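Opinion > Mining > Camps and Workforce

Koskela spent January telling investors that its Pornora mine will run 26 driverless trucks. I have no quarrel with the trucks. My quarrel is with the camp, where over 92 people share 17 bathrooms.

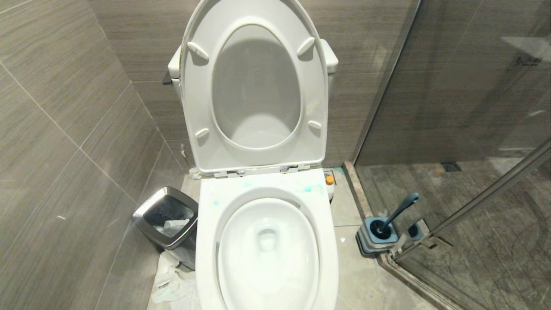
Mining companies say they can't keep skilled labour, then treat housing as a cost to be trimmed. A fitter on a long roster notices the room he comes back to. Bluish-green stains on the bowl and grime along the edge of the lid tell him plenty about where he sits in the budget – more than any safety poster does.

Mallia rebuilt its camp before it ordered new drills. Koskela should do the same at Pornora, and put the cleaning contract in the annual report.

Impi Aaltonen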